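Two months with the Tirevari gripper kit

I bought the Tirevari gripper kit in September, after the servo in my old homemade hand gave out for the last time. A few people have asked if it's worth the money, so I'm writing down what I know so far.

The kit cost me $1,027 with shipping to Trillville. It comes with the gripper, two sets of fingers, a small wrist camera and a bracket that is supposed to fit most desktop arms. Mine is a secondhand Quintero. The bracket fit, but the screws in the bag were too short and I had to buy longer ones at the hardware store. Allow an evening for assembly. The printed guide skips the cable routing completely, and I had to take the wrist apart again to fix it.

I stayed with the flat fingers. The curved ones are good on cups and bad on everything else I own.

Most of my testing has been kitchen things: lidded boxes, plates, small items that need to go from one to the other. The fingers open wide enough for what I do. Plates are the hard part, and I still can't get one off the table without a pad stuck to each fingertip.

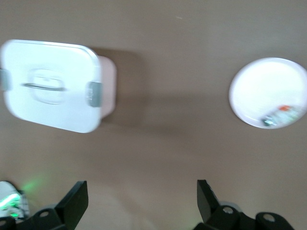 Shabnam Khattak wrote to me that she returned her kit after 5 weeks, and that the grip force setting went back to the default each time she cut the power. She also found the camera too soft for close work once the arm was moving.

I have the same problem with the force setting. There's a fix in the newer firmware, but you have to ask support for the file, and it took them 2 days to answer me. After that it held. On the camera I agree with her. I slowed the arm down for anything that needs a clear view and left it at that.

For comparison, the Grisico version is $78 less and has no camera. If you already have one you like, I'd get that and spend the difference on spare finger pads. The pads that come with mine are wearing at the corners and I've put in an order for more.

Next I want to try the soft fingers, which are sold separately and out of stock for now.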